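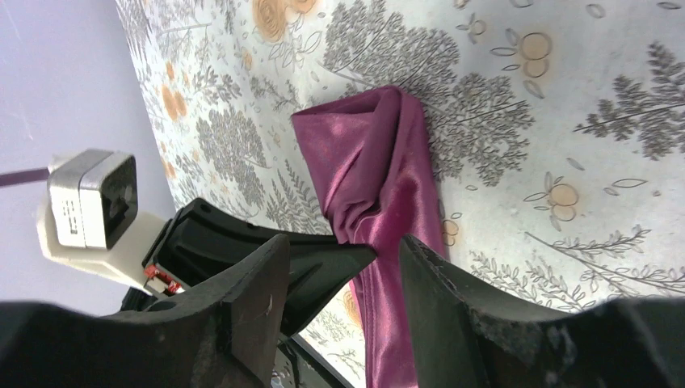

Issue 29

Sun 1 April
By Titilayo Edet

Against folding satin

Most advice on storing table linen treats all cloth as cotton. Fold in half, fold in thirds, press the edge with the flat of the hand, stack. The method is sound for cotton and passable for linen. For satin it is wrong, and I would like to see it dropped from the household guides.

Satin is a weave, and the fibre can be silk, polyester, acetate or a blend. The face is made of long floats, threads that pass over several others before they go under one. Those floats give the cloth its shine. They also explain why creases show so badly. On a plain weave a crease is a small change in shape. On satin it is a change in shape and in colour as well, as the floats tilt and send the light elsewhere. Gather a purple satin in the middle and you get pink along the ridges and something close to wine in the hollows, all from one dye lot. A sharp fold does the same thing in a straight line, and the eye goes to a straight line first.

My objection to folding rests on that line. A loose bunch of satin has many shallow creases running in different directions. A folded square has a few deep ones, at right angles, with the weight of the stack on top. When the cloth comes out in October for a dinner, the shallow creases can be dealt with by hanging and a bit of steam. The deep ones need an iron, and ironing is where most of the damage is done. Too hot and a polyester satin glazes. Too damp and an acetate one can water-spot. I have ruined both kinds, the second on a borrowed sash.

Ese Igwe, who ran the linen room at the Drundel for many years, disagrees with me. Her case is about space and sorting. A hall that owns 1,469 napkins and runners cannot hang them, and a folded stack can be checked from the edge. I accept this for the napkins, which at the Drundel were cotton. I don't accept it for the satin runners. There were 50 of those, and they would have fitted on cardboard tubes in a single cupboard. She says the tubes would have gone missing. That may be so, but it is an argument about tubes.

Rolling is what I recommend for anything long and narrow. Use a tube at least as thick as a wrist. Lay the satin face out, with a plain cotton sheet under it, and roll the two together. Keep the tension even and light. Tie with tape in two places, flat tape only, as string leaves a groove. For small pieces such as sashes, chair ties and gift wraps, I go further and recommend no order at all. Put them loosely in a cotton bag and leave them alone. Tanko Adebisi calls this giving up. I have compared his drawer with my bag after a winter in each, and the bag pieces needed less work.

Handling matters as much as storage. Satin slides, so people grip it harder than they need to, usually in the middle, and lift. The cloth twists into a rope and takes a set of diagonal creases below the hand. It is better to pick up one corner, find the next by running the edge through the fingers, and lift from both. Check for rough skin and rings before starting. A float that catches will pull, and a pulled float cannot be pushed back with any success I would claim.

The surface underneath deserves a word too. A patterned tablecloth is a poor place to inspect satin, because a snag or a water mark is hard to find against a busy background. Clear a plain patch, or put down a white towel. A towel has the further use of holding the satin still while you look for the corners.

None of this takes long. I can roll a runner in less time than I can fold one squarely, mainly because satin will not fold squarely. The two faces slip, the edges drift apart, and the second fold makes the first one worse. Anyone who has opened a neat stack a week later will have found it leaning. The guides show the neat stack on the first day, and I would ask them to print the same cloth after it has been shaken out over a table, under an ordinary ceiling light.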